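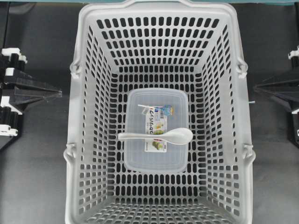 Sample Intake and Storage, Monday

Entry by W. Górecki, Rotdale Textile Conservation Workshop

Lot 301 was received from the Barklow depot at 9:40 and entered in the register on page 11. The lot consists of wool swatches dyed with madder and weld, prepared by the Ostrowski studio for the light exposure trial. Paperwork was complete except for the mordant record, which has been requested by telephone.

Conditioning

Swatches were laid out on blotter in the north room and will remain there overnight. Small parts are to be kept in lidded plastic containers. Paper envelopes are no longer accepted for this purpose, following the loss of two labels in January.

Wash trial

Swatch 1204 was washed in deionized water with the neutral detergent at the usual strength. Slight bleeding of the red was noted at the first rinse and none at the second. The weld yellow did not move. Drying was done flat, face up, without heat. The hand of the cloth is somewhat harsher than before washing, and a second opinion is requested from anyone who handled the Skaltden blanket last year.

Outstanding

Mordant record from Ostrowski.
Replacement bulb for the viewing booth; some 3 weeks expected.
The pH meter reads high against the fresh buffer and should not be used until it has been recalibrated. Strips are in the second drawer.

Next reading of 1204 is due at 8:15 tomorrow. W.G.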